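Ticket: Driver alert goes off with eyes on the road
Product: Biltach driver monitor, dash mount
Opened by: Solange Fontes
Status: Open, waiting on customer

Customer report
The drowsiness alert sounds on the highway when I'm wide awake. It happened 11 times on one trip to Peldale in April, mostly at speeds over 46 mph. In town it hardly ever goes off. The unit was put in by Jurnik and I haven't moved it.

Support, first reply
Please check the software version under Settings, then wipe the lens with a dry cloth. If the version is below 9, update it and drive the same road again.

Customer
Version was 8. Now 9. Lens wiped. Fewer alerts — four on the same road — but still too many.

Support, second reply
Thanks. The log shows the unit losing your eyes for a second or two each time. Bozkurt seat covers raise some drivers enough to cause this. Do you have them?

Customer
Yes, on both front seats.

Support, third reply
Tilt the unit up one notch, then run Driver Setup again with the car parked. It takes around 12 minutes.

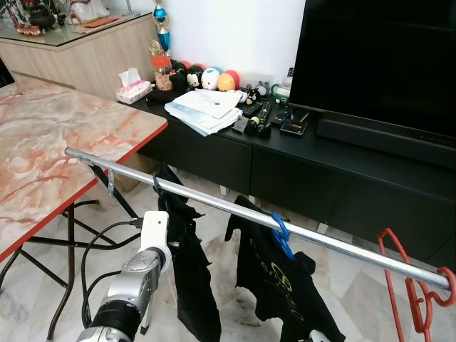
Run the setup in daylight and keep the back seat clear while it learns your face. Take down anything hung up behind you. Dark clothes draped over a pole, like the black T-shirt with the faint yellow-green logo and the long black cloth beside it, should come down until setup is done. Send a new log after your next highway drive and we'll leave the ticket open until then.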